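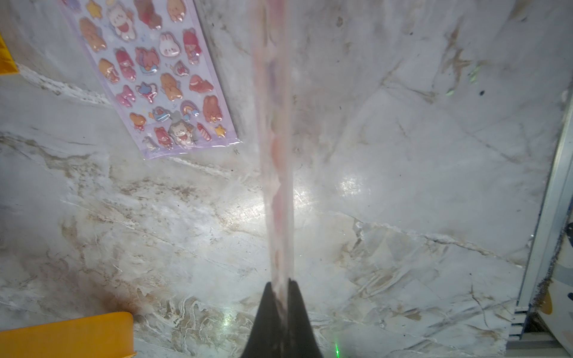

How to keep a paper pen pal when you are a beginner

I started to write letters to other countries four years ago, when my English was weaker than now. My first pen pal was Letay Tesfamariam, and we still write. Many people in our letter group in Gastdale ask me how to begin, so I put my method on this page. It is for adults, but with children it works almost the same.

What you need

Paper that is not too thick, a pen that does not come through to the other side, envelopes, stamps, and a small notebook. You can add stickers, pressed leaves or tea bags, but first look at the rules of the country where your letter goes. Some countries do not allow seeds or plants at all.

Step 1. Find a person

Choose a pen pal who wants the same speed as you. This matters more than the same hobby. If you like to answer once in 2 months and the other person waits for a letter every week, both of you will be unhappy. Ask it in the first message.

Do not start with ten people. Two is enough for the first half year. I know that this advice sounds boring, but Anderson Barros from our group began with a long list in October and by winter he was writing the same page again and again, only with another name on top.

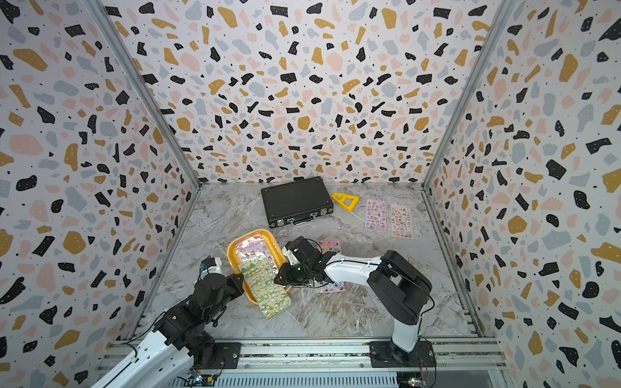

Step 2. Write the first letter

The first letter should fit on 2 sheets, both sides if you like. Say who you are, where you live (the town, and what one can hear from the window), and what you do on a usual day. Then ask three or four questions. Put the questions inside the letter, each near the subject it belongs to. When all of them stand at the end, it looks like a form from an office.

If English is not your first language, use short sentences and do not apologize for mistakes. I apologized in every letter of my first year. Letay finally wrote to me that she skips this paragraph.

Write the date at the top in words, for example Thu 30 November. If you write only figures, the American reader and the European reader will understand two different days.

Step 3. Decorate, but keep it flat

Flat things travel well. Puffy stickers and buttons make a hump, and in some post offices the letter then goes as a small packet and costs more. Before I close the envelope I press it with my hand on the table. If I feel a hump, I take something out. Washi tape on the inside is fine. On the outside keep it away from the stamp and from the lower part of the front, which the sorting office needs for its own marks.
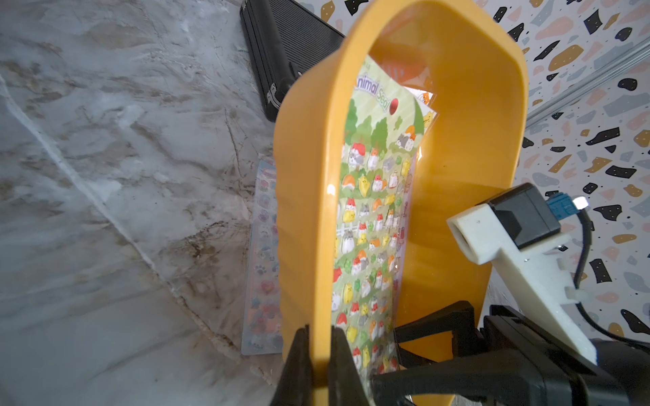
Step 4. Keep a notebook

For every pen pal I keep one page. On it I write:

date sent
date received
what I told (so I do not tell it twice)
what I must answer
names of family and pets

Some people make a photo of each letter before sending. I do it only with long ones.

Step 5. Wait

A letter can need 4 weeks in one direction, and before the holidays longer. Do not write "did you get my letter?" too early. After two months you may send a postcard with something light on it. 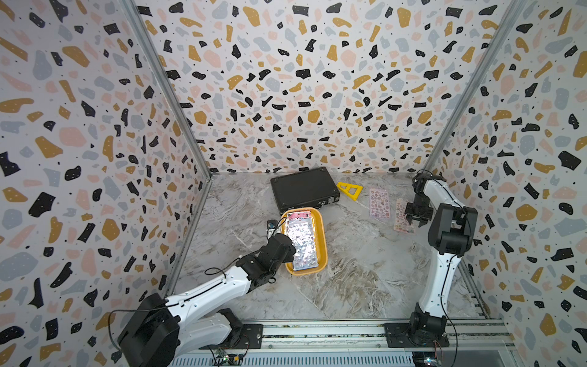
Questions from readers

Lai-ching Tai: Can I type the letter?
Yes, but sign it by hand and add one or two lines in pen.

Đức Cao: My pen pal stopped to answer. What now?
Write one more time, kindly, without questions. Then leave it. People move and get sick and change their work, and a few come back after a year.

Chiến Vi: Where do you store the old letters?
In shoe boxes, by person, the newest in front. Keep them out of the kitchen and the cellar, where the paper becomes soft.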